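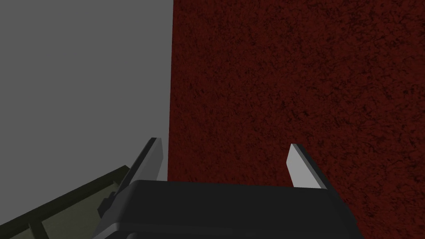 Figure 4.1 A computer rendering of a mottled dark red surface beside plain gray.

Chapter 4
Borrowing Against What You Own

Estela Quiroga once pawned her grandmother's bracelet in Toledo to cover a $400 rent gap. The clerk weighed it, sniffed, and offered her a sum that suggested Grandmother had been fooled by a jeweler. She took it. Most people do.

A pawn loan is secured credit in its oldest working clothes. You hand over a thing, the shop hands over cash, and a ticket states the day by which you must repay with interest. Miss that day and the shop keeps the thing. It won't chase you, sue you, or call you at dinner — it has your bracelet, after all, and is quite content.

Our running case is Grallthorpe, a town with two pawnshops, Torach and Ekia, that face each other across one street and claim not to compete. In July, Torach charged a flat fee of $34 on a loan of $400 for 21 days. Ekia advertised a lower fee and then added one for storage.

Before reading on, work out the yearly rate on the Torach loan, ignoring compounding. Keep your answer handy. Section 4.1 begins with the ticket itself, including the small print on the back, where Ekia keeps its storage fee.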